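Subject: Re: [pliltcombe-sewing] Polo shirts into a quilt, am I nuts?

Hi all,
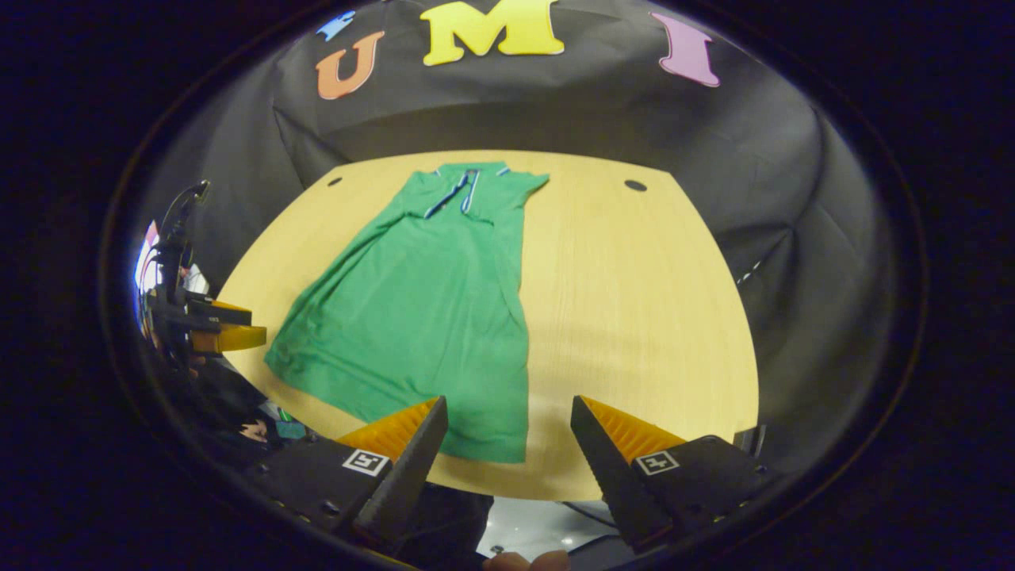
The green polo, striped collar and all

I've been meaning to answer this one since I saw it go by, because I made a knit quilt two winters ago and I have opinions!

> I have a big bag of old polo shirts that I can't stand to give away and
> I'd like to make a lap quilt out of them. Everything I read is for
> T-shirts. Do I need the iron-on backing? It's expensive and I don't like
> how stiff it gets. And what do I do with the collars and the button part?
> I have a plain old machine with a straight stitch and a zigzag, nothing
> fancy. Also, has anyone used the Lerna batting they sell at the Gridar
> store? Is it too puffy?

You are not nuts. Or you are, but you're in the right place.

On the backing, I'd use it, but get the lightest one you can find. I skipped it on my first try and my squares came out as every shape except square. Polo knit stretches more than it lets on, especially the bumpy kind, and it grows while you're sewing it. The featherweight stuff hardly changes the feel once it's been through the wash. Cut your shirt panel bigger than you need, iron the backing on, let it cool all the way, and THEN cut to size. If you cut first you'll be sorry (ask me how I know). And do a scrap before you touch a shirt you love, especially if it has any polyester in it. I melted a sleeve.

For the collars, I've done it three ways. The easy way is to cut below the placket and use only the back and the bottom of the front. You get a good big square out of the back of most adult shirts. Or keep the placket, button it up, and topstitch it closed so it doesn't gape, and let it run down the middle of a block. Little kids love to pick at the buttons, so sew them on again with strong thread. The third way was leaving a whole collar on and tacking it flat. It looked cute for a month and then the points started curling up like old sandwiches. I wouldn't bother again, but if a collar has a nice stripe you can unpick it and use it as a strip between blocks.

Your machine will be fine. Put in a ballpoint needle, lengthen the stitch a little, and use a very narrow zigzag for the seams if the straight stitch pops on you. If you have a walking foot, use it. If you don't, pin more than you think is decent and go slow.

I haven't tried the Lerna batting, so somebody else will have to speak up. I used a thin cotton one and even that got heavy! Knits weigh a ton. Mine is four blocks across and it's about all I want on my lap in April. You might think about flannel on the back and no batting at all.

Oh, and thread. I bought a 1000 yard spool thinking it would last me forever and I ran out in the middle of the binding, so get two.

One question of my own while I'm here. Does anybody still have the Ngata block pattern, the one with the offset strips? It was passed around on this list ages ago and my copy has coffee on the page with the measurements. A scan would be great, or just type the numbers in.

Happy cutting, and please post it when it's done!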